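Drawing the Bar Crowd on Game Nights: An Interview with Tiago Cunha

Tiago Cunha runs promotions for Pinheiro, a bar and grill in Stulham with two rooms, one kitchen and a license that ends service at midnight. His background is in broadcast scheduling, and he still plans a season on a grid with kickoff times down the left side and staff shifts across the top. We spoke on a Tuesday, before the evening crew came in.

The subject was soccer, specifically the overseas league matches that reach his screens in the morning and early afternoon. "Football on Sunday fills itself," he said. "I don't spend money on it. The early matches are a different product. The room is already heated and the lights are on for prep, so the cost of opening the doors is mostly labor and coffee."

Pinheiro began showing the early matches last November. The first weeks were promoted with a poster in the window and a line on the website. Attendance was low and did not change with the quality of the fixture, which told Cunha that people were not hearing about it at all.

"If a good match and a bad match draw the same crowd, the schedule isn't your problem," he said. "Distribution is."

He moved to text messages. Guests who wanted match reminders gave a phone number at the bar, and the list reached 226 names by the end of the winter. The messages go out through Erkix, a scheduling tool that the restaurant already used for reservations. Each one carries the two teams, the kickoff time, the time the kitchen opens and a reply code to hold a table. Cunha does not use images or discount codes in the texts.

"A discount trains people to wait for the discount," he said. "A held table is worth more to a person who wants to see the screen, and it costs me nothing until kickoff. After kickoff it costs me the table, so we release it at eight minutes."

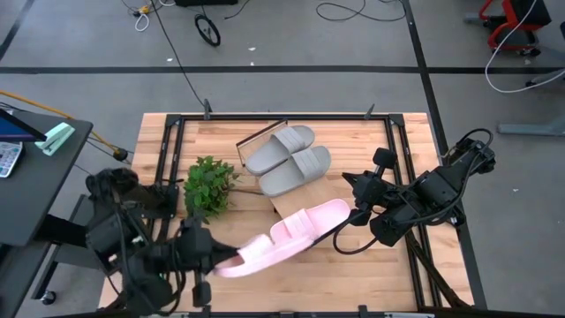 The release rule took some adjusting. At first the staff held tables until halftime, and parties who had walked in were left standing next to empty chairs. The present limit is printed in the confirmation text. Late arrivals are seated in the second room, where the screen is smaller and the sound is delayed by a fraction of a second against the main room.

That delay was the most frequent complaint of the season. Dorin Mihăilă, who installed the system, traced it to a separate receiver feeding the second room. "You had one signal being decoded twice by two different boxes," Mihăilă said by phone from Windovthorpe. "One box was older and slower. The front room would shout and the back room would see the goal afterward." He replaced the second receiver with a splitter and a longer cable run, and both rooms were to be fed from one box. The picture is now in step. The sound in the back room still passes through its own amplifier, and a small lag remains that he expects to remove when the amplifier is changed.

Cunha puts more weight on sound than on screen size. "People forgive a smaller picture," he said. "They will not sit through a match with music over the commentary. If you advertise the match, the match audio goes on, all of it, including the pregame."

The menu for early matches is short, with 4 items that can be held hot and plated by one cook. A longer version was tried and withdrawn. Orders arrive in two waves, one before kickoff and one at halftime, and the halftime wave has to clear in 15 minutes. Eggs to order could not be done at that pace. Rolls and a bean stew could.

On spending, he was specific. The budget for the season's promotion was $2000, and most of it went to the messaging service and to printed schedules left at the counter. He bought no radio time. Paid social posts were run for a single derby match and then dropped – the replies came largely from people who lived too far away to visit.

Asked what he would tell another owner considering the same thing, Cunha went to licensing first. A home subscription does not cover a public room, and the commercial rate usually depends on rated occupancy. He advises getting the quote in writing before any schedule is printed. He also suggests checking which service holds the rights to each competition, as a full season may be divided among several.

For the coming season he plans to split the text list by club, so that a guest who follows one team is not messaged about every match. Mihăilă is due back before the opening weekend to fit the new amplifier. The first early kickoff on the grid is at 7:30 a.m., and the kitchen will open at seven.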